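# Zaretow Trail Pass, two-valley version: review

Bought at the Ganstead station kiosk, used over 16 days in February, mostly on foot and by bus. The version reviewed is the two-valley pass with the printed map and the phone app. The single-valley pass is cheaper and uses the same app, so the app section applies to both.

## What you get

The pass is a plastic card, a folded map and a code for the app. The card opens the turnstiles at the two cable cars, works as a bus ticket between Ganstead and Fledmont, and gets you into the warming huts on the upper loop. It doesn't cover parking, and it doesn't cover the night bus. Both exclusions are printed on the back of the map, under the legend, in smaller type than they should be.

The card is activated at first use and counts calendar days. If you activate it on an evening bus, you have used a day. I did this.

## The map

Scale is adequate for marked trails and too coarse for anything else. Contour lines are 30 meters apart. Winter routes are purple, summer routes are red, and routes open in both seasons are drawn as a purple line beside a red one, which gets hard to read where the path switches back on itself above Fledmont. The paper is coated and held up to wet gloves. It tore at the center fold in the second week.

Walking times are given one way only, uphill, with no allowance for snow. On packed trails I was close to the printed figures. After fresh snow I added half again.

The spot heights agree with the signs on the ground, with one exception. The map gives the Vandenberghe saddle as 2,276 meters, and the sign at the saddle has a lower number with the old one painted over. I don't know which is right. My watch sided with the map on one day and the sign on the next.

## The app

The app has three functions: trail status, bus times and offline maps.

Trail status is the reason to install it. Closures show up early in the morning, before the first bus, and each entry has a time stamp. On two mornings a trail was listed as open while the barrier at the bottom was down. In both cases the status changed within the hour. Go by the barrier.

Bus times are a copy of the printed schedule. There is no live position and no delay notice. The stop names also differ from those on the bus displays: "Fledmont Lower" in the app is "Fledmont School" on the bus.

Offline maps need to be downloaded per valley, and the app doesn't warn you when one is missing. You get a gray grid. Do the download at your lodging the night before and then open the map in airplane mode to check. Battery drain with tracking on was heavy in the cold - I carried a spare and used it most days. 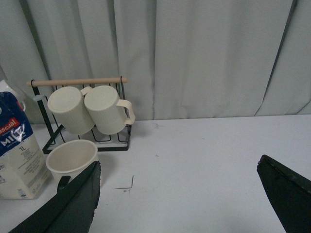

Tracking can be turned off under Settings, then Route, then Record. With it off, the phone lasted a full day, and the position marker still worked when I opened the map by hand.

## Huts and cable cars

The huts on the upper loop are unstaffed, with benches, a stove and a card reader on the door. The reader at the west hut needed several tries each time. Holding the card flat and still for a couple of seconds worked better than tapping.

The cable cars stop in strong wind, and there's no partial refund when they do. The terms say so plainly. There is a refund if both lines are closed for a full day, claimed in person at the Ganstead kiosk. Primo Bortolotti, who was at the desk when I asked, told me to bring the card and not the receipt. The terms say to bring both.

## Value

The pass makes sense if you ride the bus daily and take a cable car every second day or more. For walkers who stay in one valley, it doesn't. Single bus tickets and one day ticket for the lift will come out lower, and the map is sold separately at the kiosk.

**Good:** bus coverage, trail status, coated map, hut access.

**Less good:** calendar-day counting, missing download warning, one-way walking times, night bus excluded.

I'd buy it again for a stay of a week or longer in both valleys, and activate it in the morning.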